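Before You Put a Laundry Robot in the Budget

Filed under: Laundry, Equipment, Money

Every few months a reader writes in to ask whether it's time to start saving for a machine that folds. The latest letter came from a couple who run a small guest house and had been quoted a figure by a salesman at a home show. They wanted to know if it was a fair price. My answer was that I couldn't say, and neither could he, because he couldn't tell them how many towels an hour it would do in a bedroom.

So these are my tips for planning a purchase like that. They're mostly about slowing down.

Start with a laundry log. For one month, write down what you fold, where you fold it, and how long it takes. Use a kitchen timer. I did mine in June and it came to 421 pieces, and I had guessed half that. Split the list into flat things (towels, pillowcases), things with legs or sleeves, and everything else. Most of the demos I've been shown are all flat things. If your log is mostly baby clothes and fitted sheets, a towel demo tells you very little.

Write down the room, too. Sales videos like a big clean table under good light. At my house the folding gets done on the bed, with a quilt and a mat under it, a fan on the wall and furniture close by. 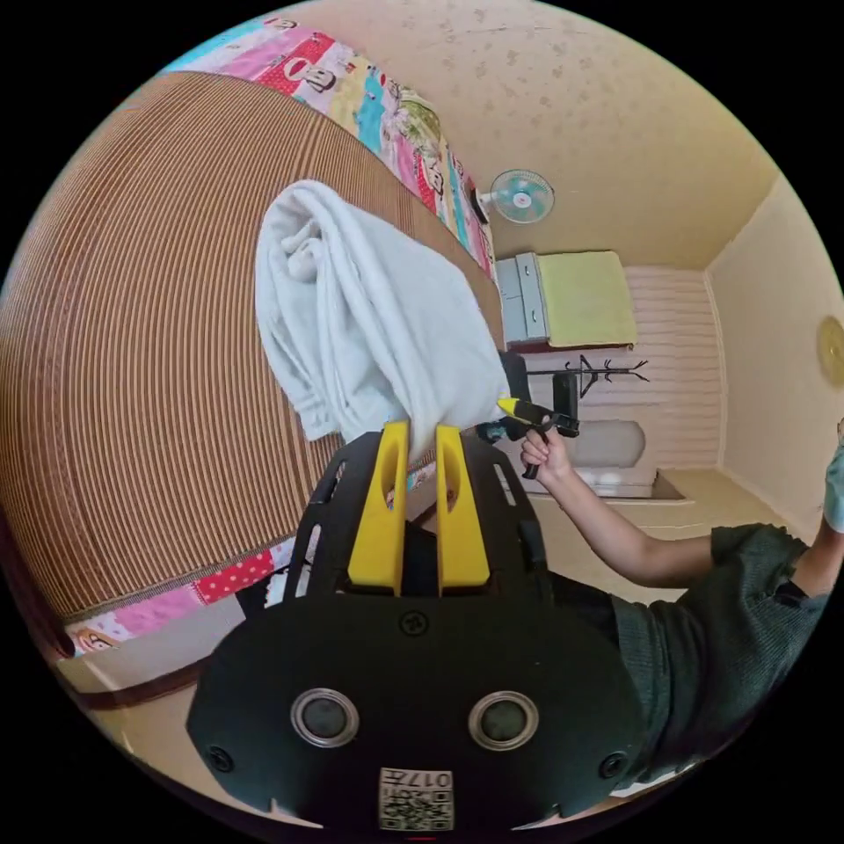
Measure the clear floor space beside the bed and the width of the door. Then ask the seller for the footprint of the machine with its arms stretched out, which is a different number from the one on the brochure. If they only have the brochure number, stop there until they find the other one.

Ask what it does with a crumpled item. Picking one towel off a neat stack is easy. A towel balled up at the bottom of a basket has to be found by an edge or a corner first, and that's where the minutes go. Bring your own towels to any demo, and scrunch them up yourself.

Price the fingers. Anything that pinches cloth all day has parts that wear, and they're sold separately. I had a quote from Clutar that listed the arm on page one and the replacement finger pads on page four, at 25 dollars a pair. That doesn't sound like much. The same page said to change them every 200 hours. Do that sum over three years before you sign, and add shipping.

Get the running costs on one sheet of paper:
Replacement pads and covers
Software fee, and what stops working if you quit paying it
Service visits, including who pays for the drive
Power
The hours you'll spend standing next to it

That last line is the one buyers leave out. Somebody has to load the thing, untangle it and put the folded pile away. Time those jobs as well. If they add up to more than half your log, keep your money.

Don't pay a deposit on a delivery season. "Next spring" is not a date. A firm called Nenau wanted 2,000 dollars down from me for a place in line, refundable "at their discretion." I passed, and I'd pass again.
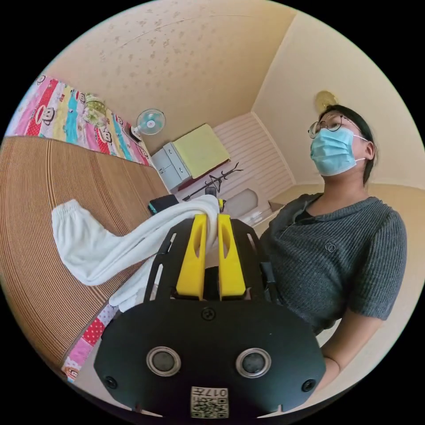

Nives Fontana
Household equipment columnist
Updated 3 October 2022

Pants deserve their own test. Elastic is a nuisance: it bunches at the cuff and pulls the leg crooked, so a pair that was straight when you laid it down has a curl in it by the time you let go. Try soft pants with a gathered ankle before you try anything else, and try them inside out. I haven't yet met a salesman who was pleased to see mine come out of the bag.

Rent if you can. Angharad Cadwaladr, who does the books for two of my neighbors' rental cottages, talked them into a short lease with Cabrera where they had wanted to buy. They sent it back early and lost one month's fee.

And spend the small money first. A sorting hamper with three bins, a folding board and a decent shelf by the dryer took a good bite out of my own log, and I can lift all of it. If you still want the robot after that, put the log, the room measurements and the one-page cost sheet in a folder and take them with you to the showroom. Leave the checkbook at home on the first visit.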